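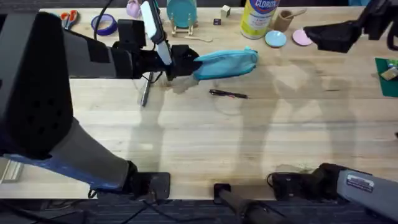
How often does a residential smoke alarm need to be replaced?
Ten years after the date of manufacture printed on the back of the unit, or sooner if it fails a button test with a fresh battery.

That exchange came up at the first stop of the August open house at the Clatstead fire training center, and it set the level for the rest of the morning. The visit covered the alarm display, the burn room, the hose tower and the dispatch annex. Notes follow in the order of the route.

Alarm display. Leen Karam, fire prevention officer, had mounted ionization, photoelectric and dual-sensor units on a board with the covers removed. Ionization units respond faster to flaming fires with small particles. Photoelectric units respond faster to smoldering fires. Her department recommends having both types of sensing in a home, with an alarm in each bedroom, one outside each sleeping area and one on every level including the basement. She asked visitors to check the date on their own alarms that evening. Several people did not know there was a date.

Placement took up most of the questions. A ceiling unit near a kitchen should be at least 10 feet from the range to limit nuisance alarms. Wall units go high, within 12 inches of the ceiling. Units in the peak of a vaulted ceiling perform poorly due to dead air, and the top 4 inches should be avoided.

Burn room. The building is concrete block with a replaceable tile lining supplied by Skotach. Samer Awad ran a demonstration with two furnished bays, one with its door closed and one open to a hallway where the fire was set. Thermocouples were placed at bed height. At the 3-minute mark the display for the open bay read 757 degrees Fahrenheit. The closed bay was still under 100. The door was an ordinary hollow-core interior door. The fire was put out from the hallway with one line, and visitors were kept behind a rope 40 feet back until the air readings cleared.

The readings were shown on a screen in the observation shed. It was hard to read in direct sun, and the back row missed most of it. A printed copy of the curve would help next year.

Hose tower. Four stories, with a standpipe on each landing. Recruits from Zondville were scheduled to use it at 11:00 but were delayed, so Nizar Kassab walked the group up to the second landing and explained friction loss in general terms. No water was flowed.

Dispatch annex. Raghda Qaisi described how a call is handled from pickup to tone-out. Callers are asked for the address first. If the line drops, an engine can still be sent. The mapping console, called Masri by the staff, does not always resolve apartment numbers from a cell phone, so callers should state the unit and floor. She also asked that house numbers be at least 4 inches high and visible from the street at night.

Marwan Majali handled registration at the gate. Parking is on gravel and fills by 9:30. Closed-toe shoes are required past the apparatus bay. The burn demonstration was repeated at 1:00 p.m.; I did not stay for it.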